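Home / Support / Backups and Restores FAQ

Brurkwood Hosting - Backups and Restores, the questions we get most

Last updated June 28, 2021. Replaces the old page from February, which still had the wrong retention on it. Sorry.

Do you back up my site?

Yes. Every night, all shared plans. Files and database both. Email is seperate, see further down.

How long do you keep them?

17 days on Basic and Plus. Oldest one drops off when a new one comes in. Need longer? Download a copy and keep it somewhere that isn't us.

Where do I find them?

Log in to the panel, Sites, pick your site, Backups tab. List goes newest first. If the tab is grayed out you're on a sub-user login and the account owner has to switch it on for you. Permissions, then Backups, then save.

Can I restore just one file?

Yep. Click the date, click Browse, tick the file or folder, Restore Selected. It overwrites whatever is there now. Rename the current one first if you might want it.

What about only the database?

Same screen, Databases instead of Browse. If you run a shop, stop and think first. Orders placed after the backup will be gone from the database. Export your orders, then restore.

How long does a restore take?

Depends on size. Small blog, a few minutes. A big photo site can take an hour or more. Don't click Restore again while it's going, it just queues a second one and then you wait for both.

My backup says "partial". Is it broken?

Usually one file was locked or unreadable when the job ran. Click the word partial and you get the list. Mostly cache files and old logs, ignore those. If it's anything in your uploads folder, fix the permissions and run a manual backup.

Can I run a backup myself?

Sure. Back Up Now button, top right of the tab. You get 2 manual slots per site. Third one replaces the oldest. Do one before every big update. Please.

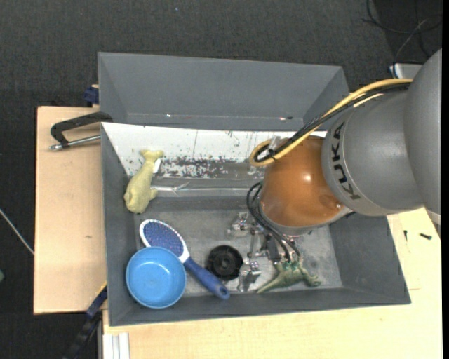 What happens to my backups if I cancel?

Backups stay in the panel until your paid period ends, then they go along with the account. Download what you need before that date. Support can't pull them back afterward.

Is there a size limit?

20 GB per site. Over that, the nightly job skips the site and the account owner gets an email. Check your backup plugin folder first - people run a plugin that zips the whole site every night into the same site, and then we back up the zips too.

So should I turn my backup plugin off?

Up to you. Keep it if it sends copies off the server, that's a good thing to have. If it saves to the server only, you're filling your disk for not much. Delete the old zips either way.

I got hacked. Do I just restore?

Restore, yes, but pick a date before the break-in, and look at your files first to work out when that was. Modified dates help, though they can be faked. After the restore: change every password (panel, FTP, database, site admin), update everything, remove admin users you don't recognize. Skip that part and you'll be back on this page next week.

Does the Jisov tool still work?

Old one, no. Jisov was our command line restore tool and it's been switched off. The replacement is Nunex, already on your account if you have SSH. Type nunex list to see your dates. Old Jisov scripts will fail with "command not found", swap the command name and check the date format, it changed to year first.

Does Costello include backups?

Costello is the page builder add-on. Your pages live in the site database so they get picked up at night like everything else. Unpublished drafts too. Templates you saved to the Costello library are not in there, export those from the library screen.

Are mailboxes backed up?

Seperate system. Deleted messages can be recovered for a short time from webmail, Trash, Recover Deleted. A whole deleted mailbox needs a ticket. Open it quick.

Files are over the inode limit, does that matter?

For backups no. For speed, could be. One customer had 900 session files piling up in a temp folder every day and wondered why listing it was so slow. Clear it out.

Restore finished but the site is showing the old error

Clear the site cache, then your browser cache. Still there? Check that the config file has the current database password. If you changed it after the backup date, the restored config has the old one.

Who do I ask if it's not on here?

Open a ticket, category Backups. Put the domain and the date you want in the first line, saves a round trip. Aidan Ó Dubhghaill looks after this page so if something on it is wrong, put "FAQ" in the subject and it goes to him.

Back to Support / Next: Moving a site to Brurkwood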